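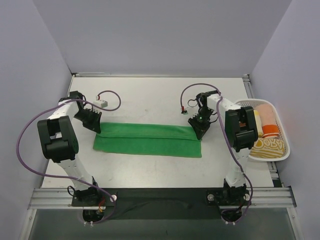 **Figure 4.** Green towel on the folding table, with the upper layer lying as a strip along the far side and the lower band of cloth still exposed.

### 4.2 Partial folds and the state of the near edge

In the Nusel set, each towel was treated as a rectangle with four corners and at most two layers. This works well for a cloth that is fully open or folded cleanly in half. It works less well for the shape in Figure 4, where the folded layer stops short of the near edge and leaves a band of single cloth beyond it. We call this shape a partial fold. Steno, the labelling scheme used in Section 3, gives it its own code, because people sorting laundry at home told us that they would not put a towel away in this form, but would not start again from an open cloth either.

Two measures are used for partial folds. The first is the depth of the exposed band, taken at the left end, the middle and the right end. The second is the slope of the near edge against the edge of the table. In Figure 4 the near edge runs slightly downward towards the right, and the edge of the folded layer is slightly wavy along its length. The two ends also differ: the right is nearly vertical, while the left slants outward at its lower corner. A single figure for depth would hide all of this.

Plain cloth was chosen for this part of the work. Stripes and checks help the eye to judge whether an edge is straight, and in an early round the labellers leaned on them heavily. With a fairly uniform green the only guides are the outline of the towel and the line where one layer ends. Agreement between labellers fell at first, then recovered once Mendes rules for reading a wavy edge were added to the instructions. Under these rules a small wave is ignored and the edge is drawn through its middle – a larger one is marked as a crease and scored separately.

The full set holds 300 labelled towels, of which 22 were coded as partial folds. Most had a sloping near edge of the kind described here. We did not correct the slope before labelling, as a towel laid square by hand no longer shows how the fold was left.

The choice of table matters more than we expected. On the padded surface used for the Illey set, the cloth tended to grip and small waves stayed where they were. A smooth white top gives good contrast with green, but it also picks up soft reflections from the lights overhead, and pale towels were harder to outline against it. For these we used a second pass by a different labeller, and kept the outline only where the two agreed. Towels lying over the table edge were left out of the depth measure and are dealt with in Section 4.3.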